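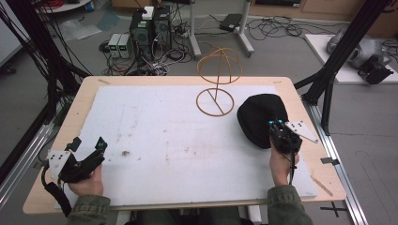

Section 4 of the Codel guide covers the bench set-up and the first practice task, and assumes both handheld grippers have already been charged, paired and updated as described in Section 3. The practice task is a hat and a hat stand. It uses both hands, it needs no tools, and a soft object shows up jaw problems that a block or a cup will hide. Start with the beanie lying flat to the right of the stand and take hold of it with the right gripper, with the left gripper held clear on the other side. Any knit hat will do, and so will any light stand with a rounded top. Sleeves can be long or short as long as they stay behind the marker plates.

4.1 What you need

Codel handheld grippers, left and right
Two gripper cables
Inskip recorder box and its power supply
Head camera and strap
Work surface, at least 800 mm deep
White foam board or other plain matte cover
Hat stand
Knit hat without a pompom

The hat and the stand are not supplied. The foam board is supplied with the full kit only. If you bought the grippers on their own, a sheet from an office supply store is fine. Marks and light staining on the board do not affect tracking, but a glossy board does.

4.2 Preparing the table

1. Put the table where you can stand at one long side with your elbows free. Leave room behind you to step back.

2. Lay the cover on the table and check that it sits flat. Tape down any corner that lifts.

3. Wipe off crumbs, fluff and loose fibres. Knit hats shed, and the jaw pads pick it up.

4. Set the hat stand near the middle of the cover, on the side away from you. Push it lightly with one finger. If it slides, put a small piece of double-sided tape under the base.

5. Turn on the room lights and close any blind that lets direct sun onto the table.

6. Mark your standing position on the floor with tape if more than one person will be recording.

Note: The computers and power supplies can stay on the floor or on a shelf. They do not have to be out of the camera's view. Do keep them out of the area where your feet go.

CAUTION: If the table is mounted in a metal frame, check the clearance at both sides before you put the head camera on. The camera sticks out past your forehead and is easy to knock on a diagonal brace.

4.3 Routing the cables

The grippers draw power and send jaw data through one cable each. Most of the support calls we get in the first week are about cables.

1. With the Inskip box switched off, plug the left cable into port L and the right cable into port R. The ports are the same shape. Swapping them does no damage, but every recording will have its hands reversed.

2. Run each cable to its own side of the table and let it hang over the edge.

3. Leave a loop between your hand and the table edge. With your arm fully stretched to the far side of the table, the loop should still have some slack in it.

4. Clip the cable at the table edge if it tends to drag. Do not clip it to your sleeve.

5. Switch on the box. The status light goes from amber to green within 12 seconds.

CAUTION: Do not run cables across the floor where you or anyone else will walk. If there is no other route, use a cable cover.

If the status light stays amber, unplug both grippers, wait until the light goes out, and plug them in one at a time. A light that goes amber only when the right gripper is connected points to the cable or the gripper, so try the left cable in its place before you contact us.

4.4 Checking the marker plates

Each gripper carries a white triangular plate printed with black dots. The head camera uses the dots to work out where the gripper is and which way it is facing. A dirty or bent plate gives a track that jumps.

1. Look along the plate from the side. It should be straight.

2. Wipe the face with a dry microfibre cloth. Do not use alcohol, which lifts the print.

3. Confirm that the coloured tabs are seated. They should not move when you press them with a thumb.

4. Put on the head camera and open Pinel on the computer. Choose Live View.

5. Hold both grippers over the table in a natural working position. Pinel draws an outline over each plate it can see. Both outlines should stay steady.

6. Turn each wrist slowly inward and outward. Note the point where the outline disappears, and try to stay inside that range when you record.

Note: If one outline flickers and the plate is clean, the usual cause is glare from an overhead light. Move the table a little before you start changing settings.

4.5 Setting the jaw range

The jaws are 3D printed and wear in slightly during the first few hours of use. Set the range now and repeat it after your first full day.

1. In Pinel, choose Grippers, then Range.

2. Squeeze the left handle until the jaws meet. Hold, and press Set Closed.

3. Release the handle completely. Press Set Open.

4. Repeat for the right gripper.

5. Squeeze and release each handle a few times. The bar on screen should travel the full distance without sticking.

CAUTION: Do not squeeze harder once the jaws have met. The linkage will flex and Pinel will store a closed value that you cannot reach again in normal use. When that happens every grasp is recorded as slightly open.

4.6 The practice task

Do the task several times without recording. New operators usually try to work at the speed of their bare hands, and the jaws do not allow it.

1. Lay the hat flat on the cover, on the right side, with its opening toward you or to the right.

2. Stand at your mark and bring both grippers into view. Wait for both outlines.

3. Press the foot switch, or ask a second person to press Record in Pinel.

4. Bring the right gripper to the hat with the jaws open. Press down lightly so the knit gathers between the jaws, then close.

5. Lift the hat clear of the board. If only a few threads are caught, put it down and grasp again. Leave the missed grasp in the recording.

6. Bring in the left gripper and take the opposite side of the opening. Spread the opening by moving your hands apart, not by twisting your wrists.

7. Carry the hat over the stand and lower it onto the dome.

8. Open both grippers and move them straight out to the sides. Pulling up at this point brings the hat with you.

9. Return to your starting position and stop the recording.

A recording must be shorter than 60 seconds. Pinel will keep a longer one but marks it for review. If you are regularly over, the grasp in step 4 is the place to look.

Note: Left-handed operators can mirror the whole task. Start with the hat on the left and enter "mirrored" in the Task field.

4.7 If the stand moves or falls

A wire stand is light and will tip if the hat catches on it. Let it fall and stop the recording. Do not reach for it with the grippers, which can crack a jaw tip. Put the stand back, check the jaws, and begin a new recording. Delete the old one or label it Failed, whichever your project calls for.

If the stand tips often, add tape under the base or swap the hat for one with a looser opening.

4.8 Checking the result

1. In Pinel, open the recording and play it once at normal speed.

2. Look at the track quality figure for each hand. Green is acceptable. Yellow means some frames were lost and Pinel filled the gap. Red recordings should be redone.

3. Check the jaw graph. It should show a clear close for each hand and a clear open at the end.

4. Save to the project folder.

When you have a few green recordings in a row, go on to Section 5, Building a Task List.

4.9 Packing up

Switch off the Inskip box before unplugging the grippers. Coil the cables loosely and store the grippers with the jaws open and the marker plates facing up. Brush lint out of the jaw pads with a dry toothbrush. Replacement pads are listed on page 27.

Codel guide, revised February 2022. Written by Yvonne Tindall, bench procedures checked by Trevor Kershaw, Mustadance.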